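¿Qué es una huelga de maestros y por qué a veces dura tanto?

A lo mejor un día llegaste a la escuela y la puerta estaba cerrada. O en casa oíste decir «otra vez están de huelga» y nadie te explicó bien de qué iba el asunto. Vamos a explicarlo despacio, y con una advertencia: en una huelga todos cuentan su parte de la historia, y casi todos se guardan algo. Conviene escuchar con una ceja levantada.

¿Qué es una huelga?

Una huelga es cuando muchas personas que trabajan en lo mismo dejan de trabajar a la vez, para pedir algo. Puede ser más sueldo, grupos con menos alumnos o que se arregle un techo con goteras. Mientras dura, lo normal es que no cobren. Por eso cuando alguien te diga que los maestros hacen huelga «para tener vacaciones», pregúntale si él se tomaría unas vacaciones en las que le quitan el sueldo de cada día.

Pero cuidado también con lo contrario. Cuando alguien te diga que una huelga se hace «solo por los niños», puedes dudar un poquito. Casi siempre hay una mezcla: cosas que ayudan a los alumnos y cosas que ayudan a quienes dan clase. Querer cobrar mejor no es malo. Lo raro es esconderlo.

¿Quién manda en una huelga?

Los maestros suelen juntarse en un sindicato. Es un grupo de trabajadores que paga una cuota pequeña y elige a unos representantes para que hablen por todos. Si cada maestro fuera solo a quejarse, le harían poco caso. Si van miles, es más difícil mirar para otro lado.

Al otro lado de la mesa se sienta quien paga los sueldos. En las escuelas públicas es el gobierno, que puede ser el del país, el de la región o el del municipio, según el lugar. En las privadas es la empresa o la fundación que lleva el colegio.

Un caso para entenderlo: Tikance

En Tikance hay 9 escuelas públicas. Los maestros pedían que en cada clase hubiera menos alumnos. La oficina de educación decía que no había dinero para contratar a más gente. Estuvieron así desde agosto, hablando y hablando, y al final empezó la huelga.

Duró 11 días. En ese tiempo, 710 alumnos se quedaron sin clase. La oficina repetía ese número en todas partes, en la radio y en los carteles de la plaza. ¿Era falso? No, el número estaba bien. Pero fíjate en lo que no decía: cuántos de esos alumnos estudiaban en aulas tan llenas que había que compartir mesa. Un número verdadero también se puede usar para que mires solo hacia un lado.

El sindicato hacía algo parecido. Decía que «todas las familias» lo apoyaban. ¿Todas? Había padres que aplaudían en la calle y otros que estaban muy enfadados porque no tenían con quién dejar a sus hijos. Cuando oigas «todos», «siempre» o «nunca», busca a alguien a quien no le hayan preguntado.

Bình Diệp, que daba ciencias en la escuela Dubey, lo explicó así en una reunión con los alumnos mayores: «Yo hice huelga y no me arrepiento, pero no os voy a decir que no os perjudicó. Perdisteis clases. Eso es verdad aunque yo tuviera razón».

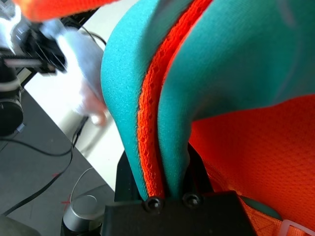
¿Por qué no se ponen de acuerdo enseguida?

Por varios motivos mezclados.

El primero es que las dos partes empiezan pidiendo de más. El sindicato pide mucho porque sabe que le darán menos. El gobierno ofrece poco porque sabe que tendrá que subir. Es como cuando pides acostarte a las once esperando que te dejen hasta las diez. Lo que se dice el primer día casi nunca es lo que se firma el último.

El segundo motivo es la desconfianza. Si el año pasado te prometieron algo y no lo cumplieron, este año querrás verlo por escrito, con firma y con plazo. Muchas huelgas no empiezan por una idea nueva. Empiezan por una promesa vieja que sigue en un cajón.

Y luego están las cosas complicadas de los papeles. En Tikance discutieron siete tardes enteras por el programa de ordenador con el que se pagaban los sueldos, que se llamaba Prerum. La oficina decía que era moderno y seguro. Los maestros decían que se comía parte de las horas extra. Cada uno trajo a su experto, y qué casualidad, cada experto le dio la razón a quien lo había traído. Al final hubo que pedir que lo revisara alguien que no trabajara para ninguno de los dos. El programa fallaba en algunas cosas, bastantes menos de las que decía el sindicato y bastantes más de las que admitía la oficina.

¿Y cómo se acaba?

Casi siempre con un acuerdo que no le gusta del todo a ninguno. En Tikance se prometió bajar el número de alumnos por clase, pero poco a poco, y empezando por los más pequeños. El sindicato lo llamó «una gran victoria». La oficina lo llamó «una solución responsable». Era el mismo papel.

También hay huelgas que se acaban sin conseguir nada, porque la gente se cansa o ya no puede seguir sin cobrar. De esas se habla menos.

¿Se recuperan las clases perdidas?

Depende. A veces se alargan los días o se quitan fiestas. En la escuela Givstead añadieron una hora por la tarde, hasta las cinco, durante un mes. El director dijo que así quedaba todo recuperado. Los alumnos de sexto contaban que en esa última hora muchos estaban medio dormidos. Puedes creer al director, a los alumnos o un poco a cada uno. Estar sentado en clase y aprender son dos cosas que a menudo van juntas, pero hay días que no.

Preguntas que puedes hacer cuando oigas hablar de una huelga

¿Qué se pide exactamente? «Mejorar la educación» no vale, porque eso lo pide todo el mundo.

¿Quién me lo está contando? ¿Gana o pierde algo con que yo le crea?

¿Se había prometido ya antes? ¿Hay algún papel donde lo ponga?

¿Qué dice la otra parte? Búscalo con sus propias palabras, porque cuando uno cuenta lo que dice el contrario suele contarlo peor de lo que es.

¿Y este texto? Pues también. Lo ha escrito alguien que piensa cosas y que ha elegido qué contar y qué dejar fuera. Pregunta a tu maestra, pregunta en casa, y si te dan respuestas distintas, pide que te expliquen por qué.

Palabras difíciles

Sindicato: grupo de trabajadores que se unen para defender lo que necesitan en su trabajo.

Negociar: hablar para llegar a un acuerdo cuando cada uno quiere una cosa diferente.

Servicios mínimos: las personas que tienen que seguir trabajando durante una huelga para que lo más importante no se pare. En una escuela puede ser quien abre la puerta y cuida a los más pequeños.

Convenio: el papel donde se escribe lo acordado sobre sueldos, horarios y descansos. Suele ser larguísimo, y bastante gente que opina sobre él no lo ha leído.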